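Sollasport 雨量手抄记录 自述文件

版本:2
最后更新:2021年3月19日
维护:Bronwyn Merrick
主文件:rain_daily.csv
附带文件:pages.csv、notes.csv、corrections.csv、changelog.txt

概况

本数据集收录 Sollasport 镇两个人工雨量点的逐日降水读数,由纸质记录本转写而来。记录覆盖连续36个月,原件共224页,转写后得到近2000条读数。两个雨量点分别叫 Flirkitz 和 Sârbu,前者在镇北坡地的一处菜园里,后者在河谷下游的一所旧磨坊旁边。

记录本上的内容不只是雨量。抄写人常在页边写几句天气、作物或者道路情况,比如“夜里有雷”“田埂塌了一段”“雾,看不见对岸”。这些文字全部保留,单独放在 notes.csv 里,用页号和日期与主表对应。

数据集适合做小范围的降水对比、手写记录转写方法的练习,以及地方天气史的查考。它不适合直接用来推算长期气候趋势,覆盖时段太短,两个点的观测条件也不完全一致,详见“已知问题”。

文件说明

rain_daily.csv 是主表,一行一条读数,字段如下。

station:雨量点代码,取值 FLK 或 SAR。
date_obs:观测日期,按年-月-日书写。
rain_mm:降水量,单位毫米,保留一位小数。缺测留空,不用零代替。
flag:质量标记,取值见下一节。
page_id:原件页号,对应 pages.csv。
line_no:该条读数在页内的行次,从上往下数,划掉的行也占一个行次。
raw_text:原件上写的字,照抄,不改单位,不改错别字。

pages.csv 一行一页,记录页号、所属记录本、起止日期、纸张状况和转写人代号。纸张状况分为完好、污损、残缺。残缺指页角或页边有缺失并且影响到文字,只缺空白处的仍算完好。

notes.csv 收录页边文字,字段为 page_id、date_obs、position 和 text。position 记录这段文字写在页面的上、下、左、右哪一侧,夹在两行之间的写作“行间”。有些文字看不出属于哪一天,date_obs 留空。

corrections.csv 列出转写之后又改过的数值,每行写明原值、新值、改动理由和改动人。主表里的数值总是改动之后的。想还原初次转写结果的人,可以用这个文件倒推回去。

所有文件用 UTF-8 编码,逗号分隔,换行符为 LF。Sârbu 这个地名带有附加符号,只在说明文字里出现,表内一律用代码,免得在旧版表格软件里显示成乱码。用表格软件直接双击打开时,date_obs 可能被自动改成本地日期格式,建议以导入方式打开并把这一列设为文本。

质量标记

flag 字段的取值和含义如下。

空:正常读数,字迹清楚,两名转写人结果一致。
T:微量。原件写“微”“点滴”或画一个小圈。rain_mm 记为 0.0。
A:累计值。前面有一天或几天没有观测,当天读数包含此前的降水。
U:字迹不清,数值为推定。推定依据写在 corrections.csv。
S:固态降水。读数为融化后的水量。
M:缺测。rain_mm 为空。

一条读数可以带多个标记,连写,不加分隔符,例如 AU 表示字迹不清的累计值。排序按字母先后。

计算月总量时,T 按零处理即可。A 类读数用于月总量没有问题,用于日降水统计时应当剔除,或者连同前面的缺测日一起看作一个时段。跨月的累计值没有拆分,整条归在读数当天所在的月份,做月际比较前需要自行判断怎样处理。

数据来源

纸质记录本由两处的观测人各自保管,后来一并交给 Bronwyn Merrick 整理。Flirkitz 的记录本是横格练习簿,日期写在左侧,雨量写在右侧,中间留给备注。Sârbu 用的是旧账本,雨量写在“金额”一栏,小数点有时落在栏线上,看上去像没有小数点。遇到这种情况,转写人会对照前后几天的备注和另一处的读数,再决定是否加上标记 U。

两处使用的量筒规格相同,刻度以毫米计。读数时间约定为早晨,读到的雨量记在当天名下。也就是说,某一天的数值主要反映前一天白天到当天清晨的降水。与按自然日统计的资料对比时,要先把日期往前挪一天再看,单独挪动仍不能完全对齐,只能减小差别。

观测人不是专职人员,外出时由家里人代读。代读的日子在原件上有时会写“代”字,这个字保留在 raw_text 里,没有单设标记。代读与否在数值上没有看出系统性的差别,样本太少,不作结论。

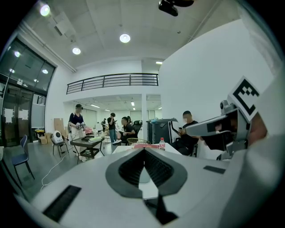 转写方法

每一页先平放扫描,再由两名转写人分别录入,互不看对方结果。录入用的是 Hillero 表格模板,模板只做最基本的检查:日期是否连续,数值是否为负,小数位是否超过一位。两份结果由脚本逐格比较,不一致的格子交给第三人对照扫描件裁定。

不一致最多的是数字一和七、零和六。Flirkitz 的观测人写七时不带横,起笔又短,单看一格很难和一区分。转写到后半部分时,几名转写人已经熟悉这种写法,于是回过头把前面的页重新看了一遍,由此产生的改动都列在 corrections.csv,理由一栏写“笔迹重核”。

原件上划掉重写的数值,以重写的为准,raw_text 里用方括号把划掉的内容括起来。例如“[12.4] 14.2”表示先写了前一个数,划掉后改成后一个。划掉的内容完全看不清时,方括号里写“不辨”。涂改液盖住的部分没有尝试辨认。

备注中的地名和作物名按原件写法录入。同一块地在不同页上可能有不同叫法,我们没有统一。标点也照原样,原件没有标点的不补。备注里提到的私人姓名已改为“某”,涉及健康和钱款往来的句子整句略去,略去处写“(略)”。

整理时做过的核对

第一项核对是两处互比。两个雨量点相距不远,大多数有雨的日子两边都有记录,但坡地的雨量通常更大。一边有明显降水而另一边写零的日子,逐条翻看了扫描件。其中有些是夏季局地阵雨,备注里写得很清楚;有些是日期错了一行,从某一天起整页往下顺延,到页末多出一天。后一类已按备注中的线索改回,改不回的加标记 U。

第二项核对是月总量。Sârbu 的观测人习惯在月末写一个合计数。我们把逐日数值相加,与合计数比较。不相等时先查转写,转写无误就再查原件的加法。原件加错的,不改合计数,只在 notes.csv 里保留原文。主表不收合计数。

第三项核对是缺页。两处的记录本都编有页码,但 Flirkitz 的页码是后来补写的,补写时可能已经少了纸。判断是否缺页,主要看日期是否接得上。接不上的地方,无法分清是没有观测还是页已遗失,一律标 M。

已知问题

一、Flirkitz 的量筒在四月挪过一次位置,从棚屋旁边移到菜畦中间。棚屋对雨量可能有遮挡。挪动前后的数值没有做订正,pages.csv 的备注栏注明了是哪一页开始换的位置。分析 Flirkitz 一点时,建议把前后分开处理。

二、冬季的固态降水读数偏少。量筒口径小,风大时雪进不去,融化后量出的水量低于实际。S 类读数只能当作下限看。

三、Sârbu 的读数末位偏好零和五。小雨日尤其明显,应当是观测人估读时取整所致。按小阈值统计雨日数时,这种取整会影响结果。

四、强降水日可能有溢出。量筒装满后外筒会接住溢出的水,观测人需要再量一次外筒。有几页备注写着“外筒没量”,对应读数没有补加,也没有专门的标记,使用时请按关键词“外筒”检索 notes.csv。

五、露水和浓雾会在筒底留下少量水。Flirkitz 的观测人把它记作“微”,Sârbu 的观测人一般写零。两处的 T 类读数因此不能直接比较多少。

六、早期几页用铅笔书写,受潮后颜色很淡,扫描时调过对比度。调整过的扫描件与原件在阴影处略有差异,裁定时以原件为准。

使用建议

只需要月总量的人,可以直接按 station 和月份对 rain_mm 求和,同时统计 M 的天数。缺测较多的月份不要参与排名。缺测多少算多,由使用者自定,并在成果里写明。

需要雨日数的人,请先确定阈值。阈值定得太低会把露水算进去,定得太高会丢掉春季的毛毛雨。两处比较时最好用同一个阈值,并且剔除任意一处带 A 或 M 的日子。

需要补缺的人,可以用另一处的读数做线性插补,但要注意坡地和河谷的差别随季节变化。夏季阵雨期不建议互补。补出来的数值请另存一列,不要写回 rain_mm。

把 raw_text 用于手写识别练习时,请注意它是人工转写的最终文本,包含方括号等约定符号,训练前需要先处理。扫描件不随数据集分发,需要者按下面的方式申请。

notes.csv 中的文字带有明显的个人口吻,同一场雨在两本记录里可能一处写“下得好”,一处写“又淹了”。引用时请注明是哪一处的记录。另外,备注多写在天气异常或农事繁忙的日子,平常日子大多空白,不能拿备注的多少来推断天气好坏。

不在范围内的内容

记录本后几页夹有零散的气温数字,没有写明用什么温度表、放在哪里,这一版没有收录。Sârbu 的河水水位只有备注里的描述,例如“水到第三级石阶”,石阶后来重修过,高度对不上,因此也没有换算成数值。

两处的精确坐标不公开。需要做空间分析的人可以得到取整后的位置和大致海拔,误差足以影响细网格的插值,但不影响坡地与河谷的区分。

版本记录

第一版只含 Flirkitz 一处,没有 notes.csv,质量标记只有空和 M 两种。微量降水当时记为零,与真正的无雨日分不开。

第二版加入 Sârbu,补全质量标记,新增 corrections.csv,并把所有页边文字补录进来。第一版中的 station 字段原用全名,现改为代码。引用过第一版数值的人请重新核对,笔迹重核改动了一部分读数,其中多数是一和七互换,单条差别可能很大,月总量也会随之变化。

以后若有更新,会先改 changelog.txt,再替换主表。旧版文件保留在 old 目录下,不再修正。

许可与引用

数据可自由用于教学、研究和个人用途,转载时请保留本文件。对数值作过改动的,请在文件名里加上自己的标识,避免与原版混淆。用于商业产品之前请先联系维护人。

建议引用格式:Bronwyn Merrick 整理,Sollasport 雨量手抄记录,第2版。

报告错误

发现转写错误,请提供 station、date_obs 和 page_id,并写明认为正确的数值和依据。只写“这里不对”的无法处理。备注文字的错字也收,但原件本身的错别字不改,报告前请先看 raw_text 的说明。

申请查看扫描件的,请写清需要哪些页、作什么用途。涉及已略去内容的页,提供的是遮盖后的副本。纸质原件已归还两处观测人,不接受借阅申请。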